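Membership Desk Assistant (part-time, seasonal)
Ragab Swimming and Sports Club, Staltstead

We are looking for one person to join our front desk from the beginning of June until the end of December. The work is 20 hours in a week, mostly in the evenings and on Saturday mornings.
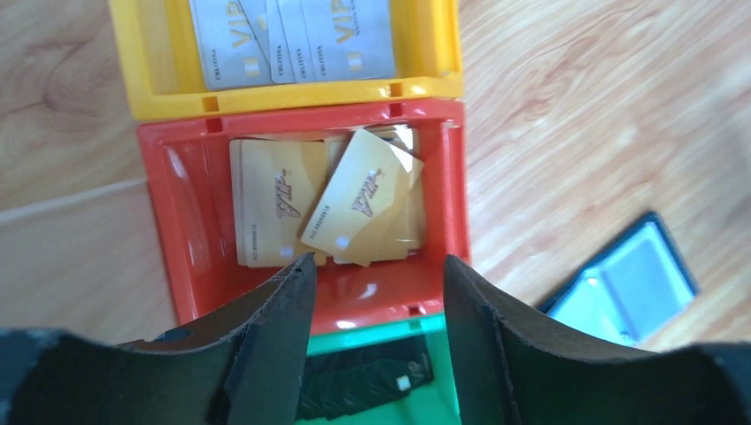
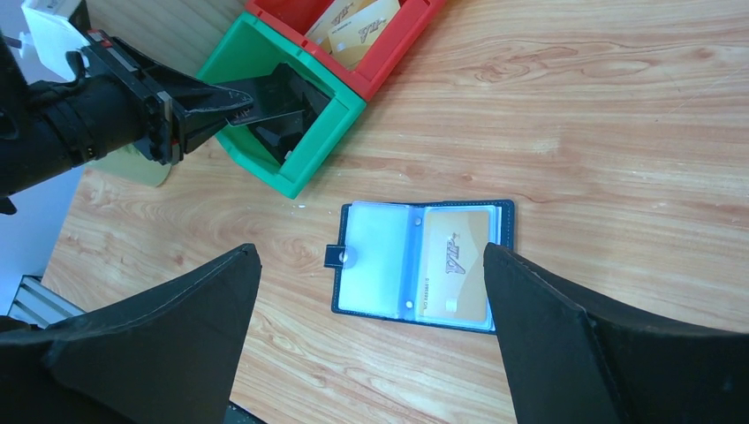
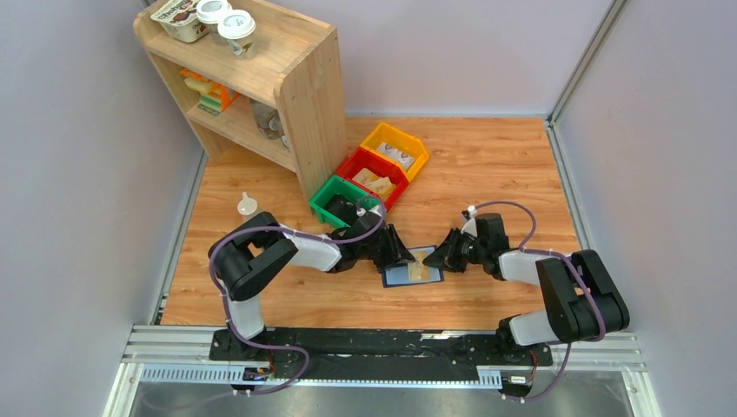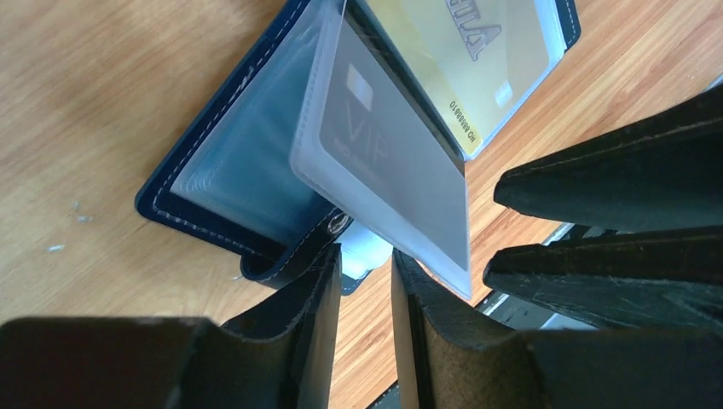 Our club has 1,742 members, and in summer many families come to join or to renew. You will greet them, take the payments, answer the phone and write the bookings for the two pools and the gym. A big part of the job is member cards. New cards must be sorted by type before they are handed out, and a yellow bin with silver VIP cards standing in it, like in the first picture, gives a good idea of how neat we want this to be. You will also use Rustar, our booking program. It is not difficult and we will teach you in the first week.

We ask that you are at least 18 years old, that you speak clear English and that you stay polite when the line is long. Experience at a desk or in a shop is welcome but it is not necessary. A second language is a plus for us.

We pay 353 dollars each week, also during the training. Swimming is free for you on all days.

Please send a short letter and your resume to the club office, 42 Drostetti Road, Staltstead, until 30 May 2021. Applications by phone are not accepted.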